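Encarnación Esteban owns 12 cutting boards and uses two of them. The bamboo one gets the fruit. The other, a thick maple slab from a shop called Mazurek, is for bread and never sees a lemon.

Bamboo is a good choice for citrus, she says. It is light enough to carry to the sink with one hand, and it costs little to replace. It does darken where liquid sits, and a long morning of juicing will leave its mark. Esteban keeps her tools few: a knife, a small glass, and a metal funnel for getting juice into a narrow bottle. 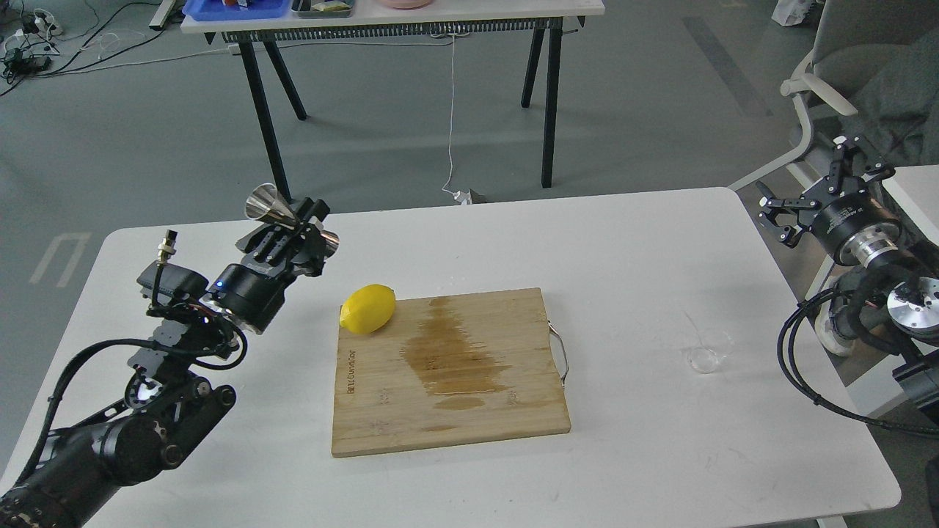 ## Looking after the board

A dark patch on a bamboo board usually means it has taken in water. Wipe both sides with a dry cloth, then stand the board on its edge overnight. Leaving it flat on the table traps moisture underneath — that is how boards warp.

For smells, Esteban rubs in coarse salt with half a lemon, waits five minutes and rinses. She oils her boards every June and again before the holidays, using food-grade mineral oil. A board with a metal handle needs the cloth run around the loop as well, where water collects against the wood.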